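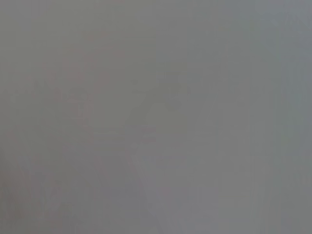 A reader wrote in to ask why her lentil soup tastes flat every time, even with good stock and plenty of salt, and whether there's a fix that doesn't mean buying ten more spices. Fair question. I've been making pots of lentil soup most weeks since last winter, so I'll answer it in a thread.

First thing: it's usually the onions. Most recipes say five minutes. Five minutes gets you soft onions that still taste raw in the middle. Give them twenty on medium-low, with a pinch of salt and more oil than you think. They should be brown at the edges and shrunk to half of what you put in.

If they stick, add a spoonful of water and scrape. Do that as many times as you need to. The brown stuff on the bottom is flavor and you want it in the soup.

Second: tomato paste goes in before any liquid. Push the onions to the side, put 2 tablespoons of paste on the bare bottom of the pot, and leave it until it turns from bright red to brick. A minute or so on my stove. Yours may be slower.

I use the tubes. A can is cheaper but I never finish it and then it's fuzzy at the back of the fridge. If you buy cans, freeze the rest in spoonfuls on a piece of parchment and bag them.

Spices next, in the fat, for thirty seconds. Cumin, smoked paprika, a little black pepper. That's all I put in mine. Ground spices thrown into boiling stock don't do much.

Which lentils. Brown or green for a soup with some chew. Red ones fall apart and make it thick and smooth, more like a dal. I mix them: mostly brown, with a handful of red to give it body. No blender that way.

The brown ones I buy are the Stolta bag from the discount place. Nothing special about them. They cook evenly and I haven't found a stone yet, but I still rinse and look them over.

My quantities, for a big pot:
400 g brown lentils
100 g red lentils
2 large onions
3 carrots
3 sticks of celery
4 cloves of garlic
2 tablespoons tomato paste
2 teaspoons cumin
1 teaspoon smoked paprika
2.5 liters of stock or water
1 bay leaf
Salt, olive oil, vinegar

Somebody always asks for cups. 400 g of dry lentils is 2 cups, give or take a spoonful. Lentils are forgiving. If it's too thick at the end, add water.

Order: onions for twenty minutes, then carrots and celery for five, garlic for one, then paste, spices, lentils, liquid, bay leaf. Bring it to a boil, turn it down, lid on but tilted. Start checking at 25 minutes. Old lentils can take 45.

About salt. The idea that salting early keeps lentils hard hasn't held up in my kitchen. I salt the onions, I salt the water lightly, and I finish salting at the end. They've come out soft every time. Very old lentils stay hard no matter what you do.

Third thing, and this is probably what the reader's soup is missing: acid. Turn off the heat and stir in a tablespoon of red wine vinegar. Taste. Add another half if it still seems dull. It shouldn't taste sour. Lemon works too, but put it in the bowl and not the pot if you plan to reheat.

If you've added salt three times and it still needs "something," try vinegar before you reach for the salt a fourth time.

Question from the replies: can I skip the celery? Yes. I've used fennel, leeks, the stems from a bunch of chard, and once nothing at all. Nothing at all was a bit sweet from the carrots, so I'd cut those to two.

Another one: is stock cube fine? Yes, use one for the whole pot, then water. Two makes it taste like cube. I've switched to Enley's low-salt vegetable powder lately because I can spoon in what I want. Not sponsored, I paid for it like everybody else.

Pot talk. Mine is a Flestar enamel one with a chip on the lid. Any heavy pot is fine. With a thin pot, turn the onions down lower and stir more, because thin pots have hot spots and you'll get black bits before you get brown ones.

Slow cooker people: you can do it, but do the onions, paste and spices in a pan first. If you put everything in raw and walk away you'll get the flat soup we started with. Low for seven hours, high for four. Use less liquid, 2 liters is plenty, since hardly any of it boils off.

Pressure cooker: same start, on sauté. Then 12 minutes at pressure for brown lentils and let it come down on its own for ten. Don't fill past halfway. Lentils foam.

Toppings I like: a spoonful of plain yogurt, a lot of chopped parsley, chili oil. Fried onions if there's a tub open. My kids put grated cheddar on it and I've stopped arguing.

Greens: spinach in the last two minutes, kale in the last ten. Kale stems come out first. Frozen spinach is fine, straight from the bag, but it cools the pot down, so give it a bit longer.

If you eat meat, the best version I've had was at a lunch counter called Assunção, where it came with slices of smoked sausage and a heap of raw onion. I copied it at home by browning the sausage first, taking it out, cooking the onions in that fat and putting the sausage back for the last ten minutes. Go easy on the salt if you do this.

Storage. It keeps four days in the fridge and three months in the freezer. It sets up almost solid overnight, so loosen it with water when you reheat and taste it again. It nearly always wants a pinch more salt and a few more drops of vinegar on day two.

Freeze it flat in bags if you're short on space. Leave out the greens and add them when you reheat.

Nutrition, as asked: I ran my version through a calculator and a very large bowl with bread and yogurt came to 917 kJ less than the takeout curry it replaced. I don't track this stuff closely, so take it as one person's bowl.

Cost I'm not going to work out, since prices where I live won't help you. It's cheap. The onions and the olive oil are most of it for me.

Someone asked if you need to soak lentils. No. Chickpeas and dried beans, yes. Lentils, just rinse.

And for the person whose soup came out gray: green lentils do that, especially with a lot of them and no tomato. An extra spoonful of paste helps the color, and so does half a teaspoon of turmeric. It tastes the same either way.

I'm making the next pot on Thursday and trying it with a parmesan rind in place of the stock powder. I'll add how that goes at the bottom of this thread. If you've done it, tell me when you take the rind out.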